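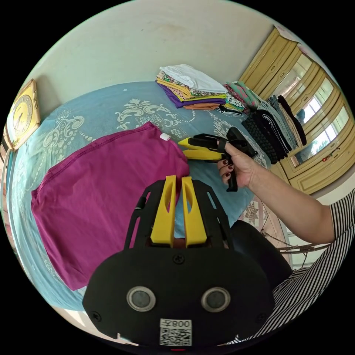
Two hand-held grippers and one magenta garment, mid-fold or thereabouts.

House Rules for Folding Now Run to 60 Pages
By Siham Benjelloun
12th December

Anyone who has been told they fold shirts wrong will find company in a new code of practice for people who record household chores to train robots. It was released this week by Kenance, which supplies recordings to robot makers, and Zotomley, which buys a good many of them. It is 60 pages long. The section on towels has its own table of contents.

The work it covers is simple enough to describe. A person does ordinary housework at home, holding grippers with a camera on them in place of using bare fingers, and the recordings go off to teach a machine the same job. Until now each company has had its own rules, some of which fit on a sticky note.

The new code asks for more. Workers must give written consent for their homes to be recorded, and so must everyone else who lives there. Letters, prescriptions and family photos are to be put away before a session starts. Mirrors get a page to themselves, as do wardrobes with mirrors in them, and reviewers are told to check every reflection for people who never signed anything.

Recording is capped at 150 minutes a day, with a break every half hour. "The tool isn't heavy when you pick it up," said Rattana Sriwong, who led the drafting for Kenance. "Ask again after the fourth pile of laundry."
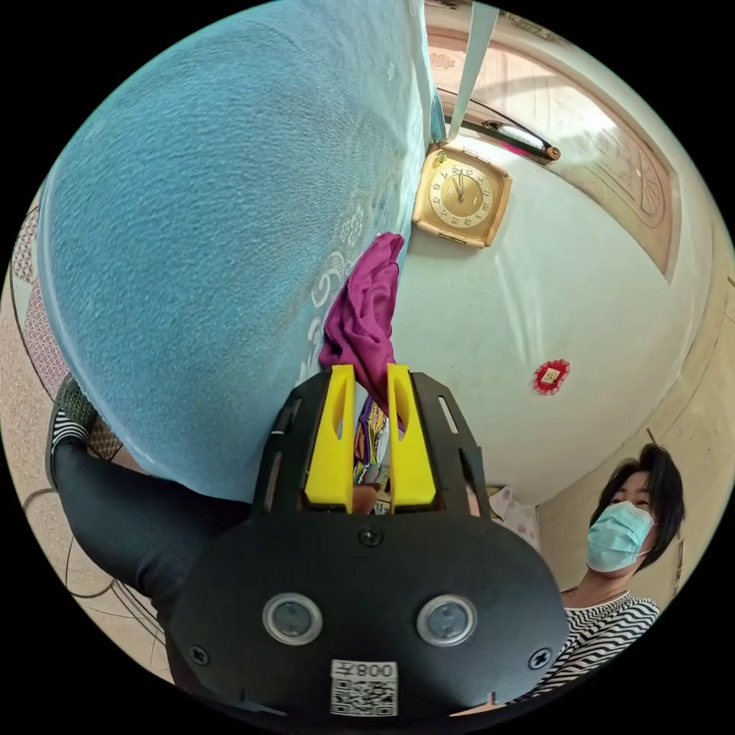 Then there is the matter of doing the job badly. An early draft told workers to delete any session with a dropped sock. Trial households objected, pointing out that this would leave very few sessions. The final text says fumbles should be kept and labeled, and that no one should be paid less for them. It also bans tidying a room until it looks like a furniture catalog, on the grounds that robots will have to work in the other kind.

Sakda Wiriya, who handles data quality at Zotomley, said his reviewers had gone through around 900 trial sessions before the wording was settled. The longest argument was over when a garment counts as folded. The code now says it is folded "when the worker would put it away," and leaves the definition of "away" to local custom.

Not everyone is sold. Kamonchanok Phromma of Aubert, a smaller recording firm, said she liked the consent rules but doubted that her workers would read past page 2. Aubert plans to make its own short version and tape it inside the lid of each equipment case.

The code is voluntary. Kenance and Zotomley will apply it to all new home sessions from the end of December and will take comments until then – ironing has been left for a later edition.

Contact the newsroom | © Lonurska News. All rights reserved. | Back to top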